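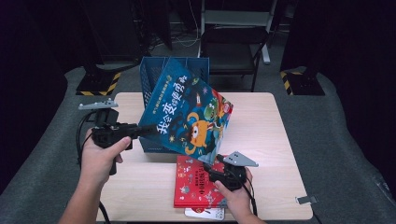 May 7, 2018

Paste day! Third go at the wheat starch and I think I've finally got it behaving. Soaked it overnight this time (Gavin Pollock's tip, he swears by it) and cooked it slower than the Jutton sheet says, stirring the whole way, arm nearly fell off. Came out smooth and a bit glassy, and it went through the sieve without those horrible little lumps I had in batch 2.

Tried it on three scrap spines first. The Tosh tissue took it nicely, the Gusard one cockled as soon as it got damp and I've put the rest of that roll back on the top shelf. Might be fine for guards, I'd not use it on a hinge again.

Left everything under boards for 21 hours. Opened the first one this morning and it lies flat!! Slight drag at the tail, probably me being mean with the paste near the edge.

Gavin, if you're reading this, the good brush is in the jar by the sink and please don't leave it standing on its bristles.

Still to do: label the jar, order more blotter, ask Cirnano whether the grey buckram is coming back before July. Also the small press squeaks again, needs oil on the screw.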